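Redeeming your Novetti points

1. Sign in and open My Trips.
2. Choose the booking, then select Use points. You need at least 100 points to start.
3. Enter the number of points and press Apply.

Note: points from a Skakon coach transfer show up after travel – allow 40 days.

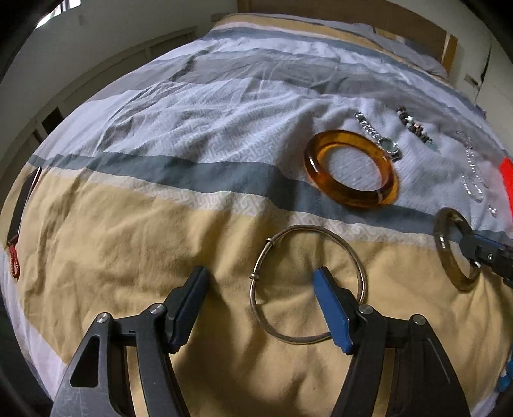 Can I use points on a booking I have already paid for?
Only for extras, such as a seat or a checked bag. The fare itself can't be changed.

Caution: points are cancelled if you close your account.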